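3.2 Demonstration Recording in the Home Kitchen
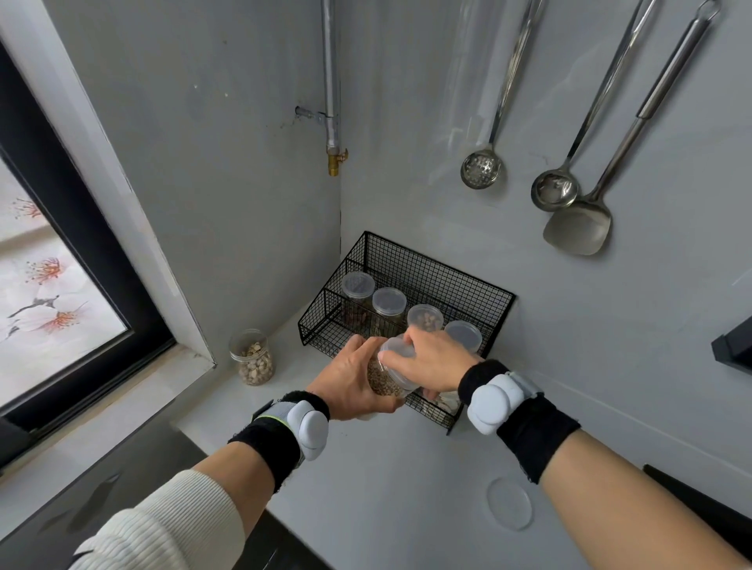

Figure 4. Head-view image from the jar task. A sensor module is worn over a sweatband on each wrist.

The arm described in Section 3.1 was built in the shared workshop at Akgate, but the demonstrations it learns from were recorded in an ordinary kitchen. We wanted the jars, the counter height and the clutter to be those of a room where people cook. The workshop bench offers none of this, and our first attempt to record there in November gave motions that were too tidy to be of use.

Each demonstrator wore a head camera and two wrist modules. The modules sit on top of a black sweatband and are held by a gray strap (Figure 4). We added the sweatbands after early trials in which the strap alone slid toward the hand whenever the wearer turned a lid. With the sweatband under it the module still shifts a little, and we return to this in Section 4.3.

The task set covers opening, closing, pouring from and putting back clear plastic jars of dry food. The jar in Figure 4 holds small brown grains. Clear jars were kept on purpose. They are hard for the depth sensor on the Akgate arm, which tends to report the contents or the wall behind in place of the jar surface, and a set recorded with opaque containers would have hidden that fault until late in the build. The wire-mesh basket at the back of the counter adds a second difficulty: jars stand side by side in its upper tier, and a hand working in front of them hides part of the row.

Three of the authors' colleagues recorded demonstrations: Pauline Birkett, Barry Tindall and Adanech Mamo. They were told which jar to handle and what state to leave it in, but were given no instruction on grip or on which hand to use. In total we kept 900 clips. A further 126 were dropped, most of them for lost wrist signal and the remainder for a head position that left the hands out of view. Clips were trimmed by hand to start at first contact with the jar and end when both hands were clear of it.

Wrist and camera streams were aligned with Prundoter, a small logging tool written by Beverley Mottram for an earlier build. It stamps both streams from one clock at 100 samples per second for the wrists. Drift over a session was small enough to ignore for pouring. For lid turning it was not — the useful part of the motion is short, and an error of a few samples moves the grip onto the wrong part of the turn. We therefore asked each demonstrator to clap once at the start and end of every session and corrected the offset from the two peaks.

Lighting was left as found. The kitchen window has a printed film on the glass, and the light through it changed over the day. We did not draw a blind or add lamps. Results by time of day are given in Table 2, where the morning clips are listed apart from the rest.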